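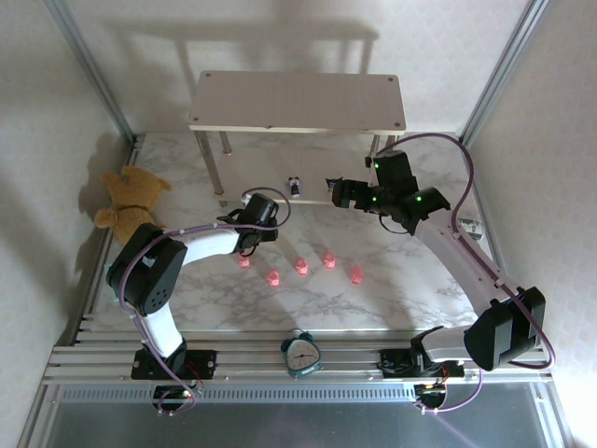

女子手球跨区联赛升级附加赛移师福克洛体育馆

栏目:体育 > 手球 > 联赛动态

女子手球跨区联赛组委会近日发布通知,确认本赛季升级附加赛的比赛地点由原定的各俱乐部主场调整为福克洛体育馆(Foklow),全部场次集中在九月下旬进行。参加附加赛的4支球队已收到书面通知及修订后的竞赛规程。

根据通知,获得附加赛资格的球队分别为平多尼耶(Pindonier)、小山(Koyama)、帕利耶(Pallier)和东道主福克洛队。四队在常规赛第二级别中积分列前四位,将争夺下赛季第一级别的2个席位。常规赛第二级别本赛季共有11支球队参赛,其余各队的名次已按规程核定,不再安排补充比赛。

组委会在通知中说明,原规程规定附加赛采用主客场两回合制。常规赛末段,因部分场地进行地板更换,另有场地与当地学校的使用安排相冲突,多场比赛被迫改期,留给附加赛的时间较原计划明显缩短。组委会与各参赛俱乐部协商后,决定改用赛会制,由四队在同一场地进行单循环比赛,以最终积分排定名次,前两名直接升级。

福克洛体育馆是福克洛队的常规赛主场,核定观众席位为3823个。场馆在上赛季结束后完成了照明和计时记分系统的更新,并通过了联赛技术部门的验收。由于东道主球队同时参赛,组委会对场地使用作出了专门规定:比赛期间,主馆仅向当日有比赛任务的球队开放,各队赛前适应场地的时间相等,先后顺序由抽签决定;福克洛队的日常训练改在副馆进行,自报到之时起执行,直至全部比赛结束。

票务方面,附加赛门票由组委会统一销售,收入在扣除场地和裁判费用后由四家俱乐部平均分配。每支客队可获得一个独立的观赛区域,位于技术席对面看台的两端。持有福克洛队主场季票的观众须另行购票,可在规定期限内优先选择座位。持学生证件的观众享受半价,学龄前儿童由成年人陪同可免票入场,但不单独占座。

平多尼耶俱乐部在官方渠道发布的声明中表示,俱乐部理解组委会作出的调整,将按照新规程完成报名和报到手续。声明同时提到,球队本赛季主场观众人数较往年有所增长,未能在主场进行附加赛对当地球迷而言是一项遗憾,俱乐部将组织球迷专车往返福克洛,报名方式另行公布。已购买原定主场附加赛门票的观众,可凭购票凭证办理全额退款,也可将票款转入下赛季季票账户。

小山俱乐部的声明较为简短,主要涉及球员报名事项。该队有数名球员在常规赛末段受伤,俱乐部此前曾就附加赛报名截止时间提出询问。组委会答复称,赛会制下比赛间隔缩短,各队报名人数上限相应放宽,但补报球员必须在常规赛结束前已完成本赛季注册,转会窗口不因赛制变更而重新开放。小山俱乐部确认接受这一答复,并将从青年队中选调球员补入名单。

帕利耶俱乐部则对赛程编排提出了意见。按照初步编排,帕利耶队的前两场比赛分别安排在晚间和次日午后,间隔时间为四队中最短。俱乐部要求将其中一场顺延。组委会竞赛部门复核后对当日两场比赛的开赛顺序作了对调,使帕利耶队的休息时间与其他球队基本一致,调整后的赛程已随修订规程一并下发。帕利耶俱乐部表示对结果没有异议。

关于名次判定,修订规程作出如下规定:每场比赛胜队积两分,平局双方各积一分,负队不得分。两队积分相同时,依次比较相互间比赛成绩、全部比赛净胜球数和总进球数;三队或三队以上积分相同时,先在相关球队之间计算积分和净胜球。上述各项均相同的,由组委会主持抽签决定。单循环阶段的比赛不设加时赛,也不进行七米球决胜。

纪律处罚的衔接同样在规程中予以明确。球员在常规赛中累计的警告不带入附加赛,但尚未执行完毕的停赛处罚继续有效,以附加赛首场比赛起算。附加赛期间产生、未能在赛会内执行完毕的停赛,顺延至下赛季联赛。各队对比赛结果提出申诉的,须在终场后一小时内向技术代表提交书面材料,由纪律部门在下一比赛日开赛前作出裁定。

裁判工作由联赛裁判部门统一选派。根据回避原则,注册地与参赛俱乐部同属一个地区的裁判员不参与该俱乐部的比赛。每场比赛设技术代表一名,负责监督计时、换人区管理和赛后文件签署。裁判组将在首个比赛日前举行规则说明会,各队教练员和领队须到场,重点说明消极比赛判罚、守门员离开球门区后的处理以及场上医疗救治程序。

医疗保障方面,福克洛体育馆在比赛期间设固定医疗点,救护车辆于每场比赛开始前到位。各队须有具备资质的随队医务人员,未能配备的,应提前向组委会提出书面申请,由承办方协助安排。比赛用球由组委会提供,各队不得在赛前热身阶段使用自带的同型号比赛球替换。

福克洛体育馆管理方提醒观众,比赛日场馆正门外道路将实行临时交通管制,地面停车场只供球队、裁判和工作车辆使用。观众可使用场馆北侧的公共停车场,或乘坐公共交通前往。场馆大门在每日首场比赛前一小时开放,观众须接受随身物品检查,玻璃容器和大型旗杆不得带入。同一张门票可观看当日全部比赛,中途离场后可凭票及入口处加盖的印记再次入场。

转播方面,附加赛全部场次将在联赛网络平台免费直播,并提供赛后完整录像。地方广播机构可向组委会申请现场评论席位。媒体采访证件的申请截止时间为九月中旬,逾期不再受理。各队主教练和一名球员须在赛后出席新闻发布会,混合采访区设在更衣室通道出口处。

组委会同时表示,此次采用赛会制仅适用于本赛季。下赛季附加赛的形式将在年度俱乐部代表会议上讨论,届时各俱乐部可就主客场制、赛会制以及中立场地等方案提交书面意见。升级球队须在附加赛结束后按期提交第一级别准入材料,内容包括主场设施证明、财务状况说明和青年队建设计划。如升级球队未能通过准入审核,其席位由附加赛名次紧随其后的球队依次递补。

附加赛的完整赛程、票价及座位分区图可在联赛官方网站和福克洛体育馆售票窗口查询。售票窗口开放时间为上午十时至下午六时。

标签:手球 | 升级附加赛 | 福克洛体育馆 | 竞赛规程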